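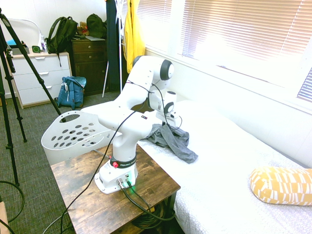
Franka arm on a side table, gripper over the garment on the bed.

Fixed arm on a table next to a bed: what has to be in the written procedure?

We run cloth handling trials in furnished rooms at the Kashindye site. The arm is bolted to a small wooden table and works over a mattress. Our draft procedure was copied from a bench cell at Parton and assumes a fenced area and a steel frame. I need to know which clauses still apply when an operator may step in to reset the garment. Speed limit in the draft is 120 mm/s with a person inside the marked zone. Posted 25 June 2021.

Answer 1

Start with the risk assessment for the room. ISO 10218 and ISO/TS 15066 are the usual references, and a bench assessment does not transfer. Minimum content for a room like yours:

- Table and mounting. Check the bolts before each session. Push the table by hand at the height of the base; if it rocks, stop and add ballast.
- Stop device within arm's reach of the operator, on the side away from the bed.
- Cables. Route them out of the walking path. Tape or cover any that cross it.
- Operator reset. Motion halted, hand off the controls, then reach in.

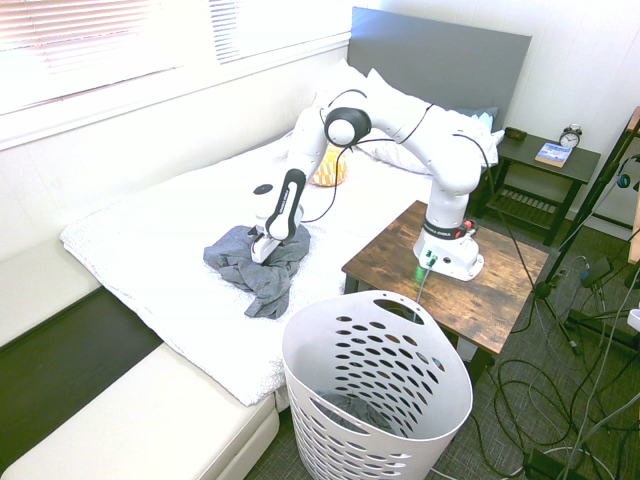

Gripper fingers down in the cloth, laundry basket in front of the table.

Downward moves onto a mattress need their own force limit. A soft surface gives, so contact is detected late. We set 60 N at Brorlow and log every trip. Keep baskets and other furniture in the layout drawing, with positions marked on the floor.

Kheri Bakilana

Answer 2

Just use low speed. We did more than 80 sessions on the Itel project without a fence and had no injuries.
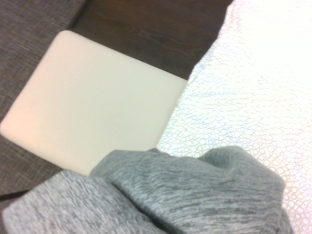 Does the risk assessment have to be repeated when the same arm is moved to a different room?

Review it each time the arm moves. Reach, mounting surface and exit route all change, so those sections are redone and signed again. The parts covering the arm and tool can be carried over if neither has changed.

Related questions
Stop button placement for a single operator
Marking a floor zone on carpet
Ballast for lightweight robot tables
Force limits on soft surfaces
Who signs the room checklist?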